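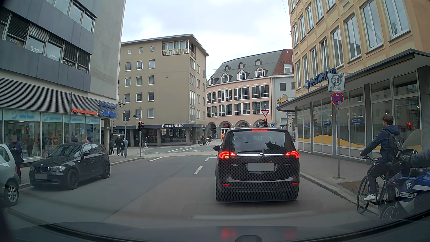
*Stopped behind an Opel Zafira at a red light, brake lights on.*

## Driver aids: garage rules before you trust them

The brochure for automatic braking and lane assist makes it sound as if the car has passed a test on your behalf. I don't buy it. A standard covers set trials on a test track, and a street with cyclists close to the kerb is messier.

- Read the handbook's list of limits. Mine fills 4 pages.
- Wipe the windscreen in front of the camera, inside and out. Plain cloth, no polish.
- After new glass, ask for the calibration sheet. The Undwood branch wanted to skip it.
- Check tyre pressures every 1,000 miles.
- Never test the braking on a cardboard box. Someone in Greltisby did, and paid £400 for a bumper.
- Foot over the brake in town, whatever the dashboard says.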